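Week 6: Writing From Exile
Handout for the seminar on press freedom and banned authors

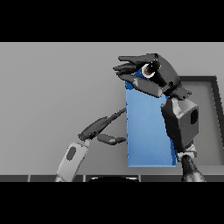 A robot hand gripping the top of a pale blue box (computer rendering).

Good to have most of you back after the break. I promised a handout that pulls together what we talked about last time and what I'd like you to read before the next meeting, and it has grown a bit, as these things do, so please bear with me and keep a pencil handy.

Where we left off

We ended with the question of what a writer loses on leaving the country that jailed him. The easy answer is danger, and of course that is a real thing to be glad of losing! But you'll remember that several of you pushed on this. A journalist who wrote every morning about the price of rice, the mayor's brother-in-law and the road that never got paved has lost his beat as well. He can still read the news from home, he can telephone his cousins (if it is safe for them to pick up), but he can't stand in line at the post office and listen.

So I'd like us to hold two words apart this week. "Release" is what a government announces. "Return" is when a person can go back to the work, the house and the street. Many of the cases we study have the first without the second, and newspapers are apt to report them as though the story were over.

Main reading: Abelardo Cáceres, "Letters to Espinoza"

Cáceres ran a small weekly called Espinoza, named after the street where it was printed. The paper was closed in 2005 and he spent 1,626 days in detention, a number he gives on the first page and then never mentions again. I find that very moving, though you may simply find it good editing. The book is made up of letters to the paper itself, as if it were an old friend who had stayed behind.

Read the first four letters closely and skim the rest. As you go, mark the places where he says "we." Sometimes it means the staff, sometimes the readers, and in letter three I believe it means only himself and his wife. A page or so of notes on this will do nicely.

Second reading: Lucian Oprea, "The Quiet Desk"

Oprea never went to prison. He was an editor at Nukulen, a literary monthly, and he describes how he learned to cut a sentence before any official had asked him to. It's a short essay and an uncomfortable one — he names the pieces he turned down and quotes from his own rejection letters. Some students get quite cross with him. I did too, the first time, and I've softened since.

Try to read him after Cáceres and not before. The two men knew each other slightly, and Oprea's last paragraph reads differently once you have met the other one.

Terms to know for the discussion

Prior restraint: stopping something from being published in the first place.
Self-censorship: leaving it out yourself, from fear or habit.
Vague-offense law: a statute worded so loosely that almost any article could break it. "Insulting public order" is the kind of phrase to look out for.
Conditional release: freedom with strings, such as leaving the country or promising silence.

On the Drasel petition

A few of you asked about the petition I passed around. It was written by readers in the town of Drasel after their only bookshop was raided, and it carried 1,456 signatures when it was handed in. We don't know what happened to most of the signers. Please look at the wording of the opening, which is so polite that you could miss how brave it is.

Your short paper

Choose one letter by Cáceres and write a reply to it in the voice of a reader who stayed at home. Two to three pages, double spaced. Then add a paragraph in your own voice explaining what your reader could not safely have put in writing. The paper counts for 30 percent of the grade, and it is due at the start of class on 24 April 2018.

If you'd like to talk over a draft, my office is in Prukonham Hall, second floor, past the copier. Knock even if the door is shut. Both readings are on reserve at the library desk under the course number, and the Oprea is only in the blue binder, so do put it back when you've finished with it.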